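Keeping clear plastic clear

Saturday, January 20, 2018

January is when I go through the cupboards, and every year I am surprised by how much clear plastic we own. Drawer dividers, the butter dish lid, the button boxes, the salad box from the fridge — all of it bought sparkling, and a fair bit of it now the colour of weak tea.

Most of that cloudiness comes from the way we wash it. Very hot water is hard on the clear, brittle sort of plastic, and the green side of a sponge is worse. I use lukewarm water, a small squirt of washing-up liquid and my bare fingers, and I rinse twice, as our water here in Ciltdale leaves chalk on everything. Anything with narrow sections, like a chip tray from the games cupboard, wants a soft old toothbrush run along each trough. 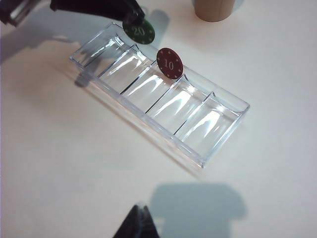
Kiros Habte wrote in to say that a splash of white vinegar in the last rinse does more for chalk marks than any amount of rubbing, and that he leaves his fridge boxes in it for 16 minutes while he has his tea.

I tried that over Christmas, Kiros, and I'm a convert! I put 200 ml of vinegar in the washing-up bowl, topped it up with cool water, and the butter dish lid came out looking nearly new. Do rinse it off well afterwards, or your butter will taste of chip shop.

Drying matters just as much. Kitchen paper leaves fluff and can put fine scratches on a shiny surface, so I pat things with an old cotton pillowcase and stand them on end to finish off.

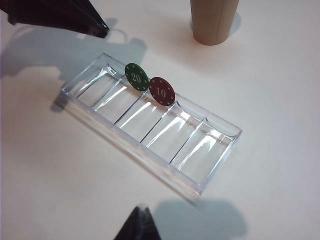 Sticky labels are the other great nuisance. Please don't reach for nail varnish remover, which can turn clear plastic milky in seconds (I lost a lovely cake dome that way one May, and I still think about it). Rub in a little cooking oil, go and do something else for a while, then roll the gum off with your thumb and wash as usual.

Next week I shall get on to wooden spoons, and whether to oil them.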